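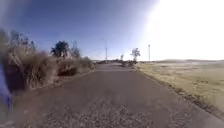

The path at Kalham, gravel and all, with dry grass to the right and brush to the left.

Path-sweeping machine gets 40 metres in

Tuesday, December 24, 2019

Anyone hoping that a robot would be doing the sweeping by Christmas should hang on to their broom. Skundik, the firm that wants to put machines to work on the dull jobs around shops, yards and homes, spent the morning at Kalham asking its latest model to clear loose stones off a tarmac path. It managed 40 metres in almost 2 hours, then stopped beside the long grass and asked for help.

"It saw a stalk move and decided it was a person," said Vitória Mota, who runs the trials. "We would much sooner have it that way round."

The machine, known as Mateos, was built to sweep shop floors, where it has a better record. Shop floors are flat and do not, as a rule, have weeds. Outdoors it must tell gravel that has strayed from gravel that is meant to be there, a question on which the staff themselves were split. Low sun did not help either. Mateos twice asked to be turned round, and was.

Tyyne Kauppinen, who has swept paths at Kalham for 9 years, was invited to try the same distance with a yard brush. She declined to be timed but was back in the hut before the kettle boiled.

"It's very polite," she said of her rival. "It said sorry to a bush."

Skundik still thinks a machine for household chores is close, though the word has been doing a lot of work lately. An indoor version was promised for last March and is now described as "well along". It can sweep a kitchen, provided the chairs are put on the table first -- and taken down again afterwards -- by somebody else.

A second outdoor trial is planned for the new year at Tirnska, where the paths are said to be wider. Kauppinen has been asked to come along and bring the brush.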